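Storage and work tables: what changes in September

The tool library on Robles Street reopens in September after the summer break, with longer hours and a new layout in the back workshop. Most of the changes came out of the member survey, which drew 1,241 replies. Thank you to everyone who filled one in, including those who wrote on the back.

Borrowing rules stay the same. Members may take up to nine items at a time for two weeks, and one renewal is allowed if no other member has asked for the item. Late fees remain at 50 cents per item per day. Power tools must come back with their cords, blades and manuals. We lost a lot of manuals last year and replacing them takes time.

The catalog now lists 3,412 items, counting hand tools, garden tools, ladders, clamps and kitchen equipment. The canning kettles and apple presses go out fast once the fruit comes in, so please reserve them early. You can do this online or at the front desk. Phone reservations are no longer taken.

Several people asked for more room to lay out large projects. The two small benches by the window are being moved to the Gonditcombe branch, and larger tables will go in where they stood. Table time can be booked in two-hour blocks. Bring your own drop cloth if you plan to paint or glue, and wipe the table down before you leave. Sanding is still outdoors only.

Others wrote about storage. Half-finished projects had been piling up under the stairs, and some had been there since spring. From now on, projects can be left for one week with a name and phone number on them. Small parts such as screws, hinges and drawer pulls should go in a labeled jar or bag. Anything without a name will be moved to the giveaway shelf at the end of the month.

Emiliano Tlapale will again teach the class on repairing old cabinets. It covers sticking drawers, loose door frames and worn hinges, and it runs for four evenings starting at 6:30. Bring one drawer or one door from home to work on, and leave the rest of the cabinet where it is. Places are limited and the spring class filled up in nearly a week.

The sharpening service is back too. Leave knives, chisels and garden shears at the desk, wrapped in cardboard, and pick them up after seven days. Serrated blades are not accepted.

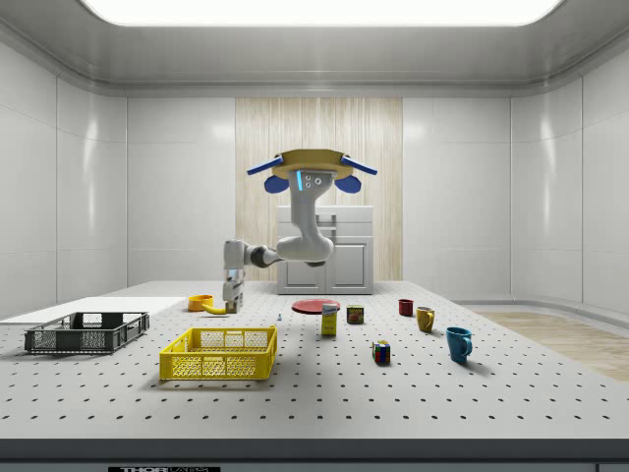

The Wundorard branch keeps its summer hours until the end of the month. Returns for either branch can be left there during opening hours, but ladders and anything with a fuel tank must go back to Robles Street.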